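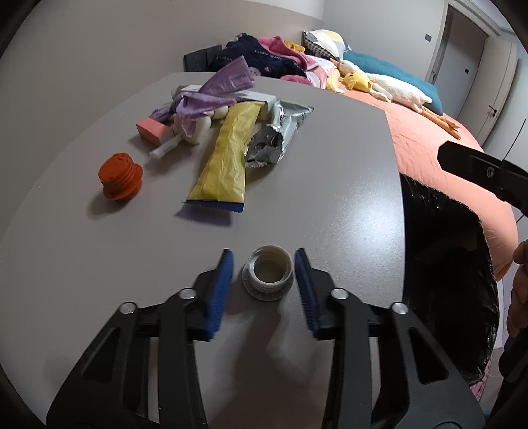 This page was last edited in July, on a Friday, at 4:40 pm.

Jaw lag (Dillex hand gripper)

Jaw lag, also called the Brorkow limp by people who were in the room when we first argued over it, is a fault in the Dillex hand gripper in which one of the two jaws closes a little later than the other. It is a mechanical fault with a nasty software side, and the software side is why it gets its own page. I wrote most of this article, so if it sounds like one person talking, it is (please add to it, I'd love the company!).

The Dillex is held in the hand and carried through ordinary chores so that a robot arm can be trained on the recordings later. Our arm is the Calado. Both use the same jaws: black linkage, round silver pivot screws, blue textured pads on the inside faces. If the hand gripper has jaw lag, the Calado learns from crooked grasps, and then you have a perfectly healthy arm behaving as though something in it is bent.

Symptoms

The first thing most people notice is that light objects shift sideways just before they are gripped. A bottle cap is the best tell. Stand one upright on a smooth desk, close the jaws slowly over it, and watch whether it gets pushed toward one pad before the second pad arrives. With good jaws it stays where it was. With lag it scoots, and if it's a ribbed cap it sometimes catches on the pad and tips over.

Heavy things hide the problem completely. So do soft ones. I spent two whole sessions picking up plush toys and cloth and would have sworn the gripper was fine, and then the very first crinkly wrapper slid off the lower edge of the pad and I had to start being suspicious.

Other signs:
A faint click when the jaws open all the way.
A pivot screw that can be turned with a fingernail.
Pads that meet at the tips but leave a gap further back.
Drops that happen mostly on one side, the same side every time.

Cause

A pivot screw backs out. That's all of it, mechanically. The jaws are linked so that they mirror each other, and a loose screw lets one arm of the linkage wander before it starts to pull. The play is tiny at the screw and a lot bigger out at the pad.

Valter Valente found this after I had already replaced both pads, cleaned the linkage, and blamed the desk. He put a paint mark across each screw head and the plate beside it, used the gripper for 100 grasps, and looked at the marks again. One had moved. We did it over with fresh paint and the same screw moved again, which I found thrilling and he found annoying, as it was his gripper.

The threads on the early batch went in dry. The later batch from Fakwood, who make our spare linkages, has thread locker on it from the start, and I haven't seen lag in one of those yet. I wouldn't promise anything, though, as we've had them for a much shorter time.

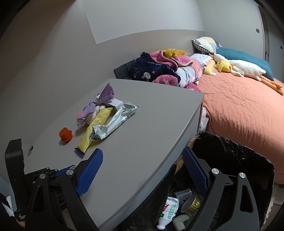

Desk clearing is the task where it hurt us most, because so much of the job is light trash going over a bin. Foil packets, pouches, twisted-up bags, little caps: they all need both pads to land together, and they all have to stay held while the hand travels from the desktop to the bin. A wrapper held by one pad and a bit of luck tends to let go somewhere on the way.

The Brorkow run

Brorkow is our name for the desk-clearing set, and the one that got spoiled. We had recorded 16 sessions for it before the fault was understood. Going back through them, 7 showed the cap test failing clearly enough that Valter and I agreed without a fight. We threw those out. The rest we kept, after some grumbling from me over two of them that I still think are borderline (see the talk page, where I go on about it at length).

Training on the full set had given the Calado a habit of twisting its wrist right at the moment of closing. It was copying us! With a lagging jaw your own hand makes up for the slow side, and you do it without thinking. The arm picked up that twist and did it with jaws that didn't need it, so it would nudge a box off line, close on the corner, and lift it tilted. After retraining on the sessions we kept, the twist was mostly gone. It still comes back on small round things now and then and I don't know why.

Safety

I'd treat jaw lag as a stop-work fault on the arm, even if you can live with it on the hand gripper. Two reasons. A screw that has started to back out can come out, and then there's a small metal part loose among the things being handled. And the linkage can fold the wrong way once it's gone, right where a finger might be. On the Calado, power the arm off before touching any screw. Don't just hit pause. I got pinched that way, and it was my own dumb fault, and the nail grew back fine.

Please don't reach into the bin while someone else is using a hand gripper over it, either. The person holding it is watching the object and won't see you.

Repair

Take out the loose screw, wipe the threads, put on one small drop of thread locker, and tighten until the linkage has no side play but still swings freely. Leave it overnight. Too tight is its own problem: the jaws get sticky and open unevenly, and you end up with something that looks a lot like lag going the other direction. Then repaint the marks on all the screws, including the ones you left alone, and run the cap test.

We check the marks before every session now. If one has shifted, the gripper goes back in the drawer and the session waits.

See also

Pad wear
Wrist twist (Calado)
Cap test
Thread locker, which kinds not to use near the pads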